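January 4, 2020

Peer support training, build notes. Picking up from the last entry, which stopped halfway through the list of changes after the second pilot.

Present for most of the day: me, Yara Khasawneh, Joaquín Ocampo. Setsuko Hattori joined by phone after lunch for the part on supervision. Brigitta Lanz sent comments by email and I have worked them in below with her initials.

Where we are. The course is for control room and custody staff who have put themselves forward as peer supporters. Pilot one was a full day in a classroom. Pilot two split it into two half days with a week between. Both used the same handbook. We have 40 people signed up for the next run and want the handbook settled before it goes to the printer, so today was meant to be for fixing things, with no new material. We did add one new page in the end (see under night shifts).

Opening exercise. In both pilots we asked people to say why they had volunteered. Joaquín has gone back through the feedback forms and the exercise gets the lowest marks of anything in the morning. Several people wrote that they felt pushed into talking about their own illness, or a family member's, in front of colleagues they would be on shift with the next day. Yara never liked it. We have replaced it with a paired task: each person describes a time when somebody at work was helpful to them, with any sort of problem, and what the helper did. Tried it on ourselves this morning and it ran to eleven minutes for the three of us, so allow twenty for a full group. If someone wants to talk about why they volunteered they still can, but the trainer no longer asks.

Listening practice. Kept. The scenario cards need work. Card 3 (the sergeant whose marriage is ending) reads like a television script and people play it for laughs. Yara rewrote it on the spot as a custody officer who has started swapping out of early shifts and won't say why. Much flatter, and I think better, as the supporter has to ask. Card 5 had the person disclosing suicidal thoughts in the first line. BL's comment is that this gives the supporter no practice at noticing anything, and that it is a hard card to hand to a stranger without knowing their history. Moved to the second half day, disclosure shifted to later in the conversation, and the trainer now checks privately beforehand who is willing to do that card. Anyone can pass on it. The observer's sheet for that card needs its own wording, which I still have to write.

Asking directly about suicide. We went round this again. Joaquín's worry is that a volunteer with two half days behind them is being asked to do a clinician's job. Setsuko's answer on the phone was that asking the question is a job for anybody, and that what the volunteer must not do is carry the reply alone. We kept the direct question in. The page after it now says in plain terms what to do next: stay with the person, ring the on-call number, tell the duty supervisor if there is immediate danger, write down the time. In the old version those steps were spread over four pages.

Confidentiality. Still the weakest section. In pilot two we got three different answers from three trainers when asked what a supporter must pass on. The list now reads: risk to life, risk to a child or vulnerable adult, a criminal offence, and serious misconduct. The last two make people uneasy and they should be told about them early, before anybody tells them anything. I have put a short script in the handbook for the supporter to say at the start of a conversation. Afonso Bragança is checking the wording against the force policy. Not to be treated as final until he comes back.
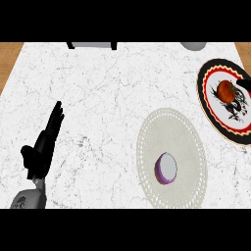 Marble worktop with a round patterned plate on the right.

Night shifts. This is the new page. Both pilots were taught on day shifts and everything in the handbook assumed daytime: ring occupational health, book an appointment, go for a walk together. Yara did six years of nights in custody and pointed out that at three in the morning none of that is on offer. The page lists what is open overnight, who holds the on-call phone, and how to hand over to the day supporter at shift change without giving away more than the person has agreed to. Also a line about food and caffeine, which I was doubtful about, but the staff in pilot two asked for it.

Supervision (Setsuko, by phone). Her main point is that supporters stop coming to supervision after the second or third session, and the ones who stop are often the busiest. She wants it rostered as duty time. We agree but it isn't ours to decide. For the handbook: group supervision every six weeks, and a one-to-one within two working days of any conversation where risk to life came up. Supervisors log attendance only. Contents of the session are not recorded except where there is a safeguarding matter. She also asked us to take out the word "resilience" wherever it appears. I searched and found it nineteen times. Gone from all but the title of a paper in the reading list.

Contact record. The form used in pilot one asked for name, rank and station and I'm not surprised people avoided it. Current form: date, length of conversation, broad type (work, home, health, money, other), whether signposted, whether anything was passed on. No name. We looked at three ways of keeping it.

Jitley: the scheduling tool already used by the control room. Easy to get at, but every entry carries the user's login and the shift, so with a small team you could work out who had been talking to whom. Ruled out.

Londico: form on a phone, no login needed. Joaquín put ten dummy entries through it. Fine apart from the date box, which keeps putting the month first. September entries came out as the ninth day of whatever. He'll ask whether it can be set.

Paper slips into a locked box: what we do now. Slow to type up, but people trust it.

Staying with paper for the next run, Londico as the fallback if the date problem is sorted.

Survey. The staff survey went out to 1145 people and 1065 opened it, which is far better than I expected, though opening is a long way from answering. Completed returns are still being matched up and I won't put a figure here until Brigitta has taken out the duplicates. From a first read of the free text: people know the scheme exists, they are unsure who the supporters are, and a fair number believe that speaking to one goes on their personnel file. It doesn't. That needs to be on the poster in large type. At the moment the poster has a logo, a sunset and a web address.

Poster. Garcia are doing the artwork again. Asked them for a version with the supporters' first names and stations, the on-call number, and the line about personnel files. Names only with consent, and the sheet needs to be easy to swap when somebody leaves. Yara suggests a slot-in strip along the bottom.

Name of the scheme. Guvata was only meant as a working title and it has stuck. Joaquín would like to change it before the print run. I have no strong view. Brigitta says (by email, in capitals) that it is too late. Leaving it.

Trainer notes. A few things from watching pilot two that I hadn't written down:

The break on the first half day came too late, straight after the bereavement material. Move it to before, and put a shorter one after.

Trainers should not sit in on the paired exercises. Conversation stopped dead each time one of them pulled up a chair.

Have a second trainer free to step out with anyone who leaves the room. In pilot two a woman went out during the grief section and it was nearly ten minutes before we could go and find her. She was all right, and said so later, but it should have been quicker.

Radios off or on earpiece. Custody staff on call can't switch off altogether, so seat them nearest the door.

To do before printing:

Observer's sheet for card 5 (me)
Confidentiality wording back from Afonso
On-call numbers tested at night, from a mobile as well as from an internal line (Yara)
Date box question to Londico (Joaquín)
Page numbers, which went wrong from page 14 onwards when the night shift page was put in
Ask Setsuko for the supervisors' contact list in a form we can print

Draft 7 of the handbook is in the shared folder. Draft 6 has been moved to the old folder, please don't mark up that one. Joaquín has the only printed copy of draft 7 and has written on it in green.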